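Layout of Small Appliances and Serving Items on a Shared Breakfast Counter

Student project report, Domestic Space Planning module
Project partner: Mullville student housing, Valtbridge

1. Background

The shared kitchens at Mullville each have one counter section set aside for breakfast. Residents reported that the section was slow to use in the morning. The usual complaint was that items used together were stored apart, and that the clear work area was too small for a plate and a cutting board at the same time.

The project had two aims. The first was to propose a counter layout that could be kept without daily effort. The second was to decide which items should stay on the counter and which should go into the cupboard. Cooking on the stove was outside the scope.

2. Method

A kitchen counter was set up with ordinary breakfast equipment and the items were sorted into three groups: heating, serving, and storage. Play food was used for the fruit so that the plate could be left out between sessions. Each trial layout was judged on reach, on free surface, and on whether any item had to be moved to get at another.

The trials were run over 8 sessions in August, all before 9 in the morning. A strip 400 mm deep along the front of the counter was treated as the work zone. Items used less than once per breakfast were to be kept behind this strip.

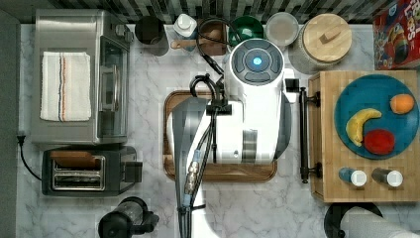 The storage group was assigned to the back of the counter, against the backsplash. Utensils, closed food containers, and cereal are picked up once and put back, so a longer reach was accepted for them. Tall items were placed at the ends of the row where possible. Paper towels were treated as a separate case, as they are needed by everyone and must be reachable with one hand.

3. Observations

3.1 Heating group

The toaster was the most demanding item to place. It needs free space above the slots, and the user needs to see into them. Positions at the back of the counter were rejected for this reason. A position near the front left was preferred by the test users, although it takes up part of the work zone. Power cords should run behind the appliances. A cord lying across the front of the counter was counted as a fault in the scoring.

3.2 Serving group

The plate and the salt and pepper shakers were kept together in all layouts. Splitting them saved no space and added a reach. Raising the plate on a flat-topped box was found to be practical, provided that the box was wide enough to take the shakers as well. 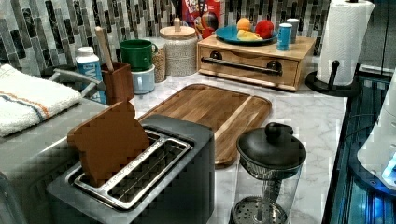 Coffee equipment was harder to group. A French press is tall and narrow and is easily knocked by an elbow. It was assigned to the front right, away from the toaster, with the handle turned inward. The cutting board can be stored flat behind the toaster, but it then has to be pulled out over or around it. Two test users left the board where it was and cut bread on a plate.

3.3 Handles and hardware

Bar handles were checked separately. A straight bar can be gripped anywhere along its length, and this suits a box that is pulled forward from the back of a counter. The space between the bar and the wood must be large enough for the fingers. The end fittings were included in the check, as crumbs and grease tend to collect around them.

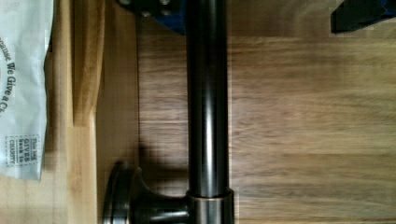 Figure 3. Dark metal rod with collar and round end fitting, against wood.

A smooth finish was preferred for wiping. The cleaning interval in the proposal is 7 days for handles and end fittings, and daily for the counter surface.

4. Proposed layout

Front left: toaster, with the slots clear.
Front right: French press, paper towels within reach.
Center: free work area.
Center rear: plate and shakers, kept as one set.
Back row: utensils, food containers, cereal.
Cupboard: duplicate appliances and serving trays.

5. Limitations

Only one counter was used, and its depth is greater than that of the older Mullville kitchens. The layout was tested with one user at a time. Two people at the counter would probably need the toaster moved farther from the work area. A repeat of the trial in a narrow kitchen at the Cekholm building is planned under the same scoring sheet.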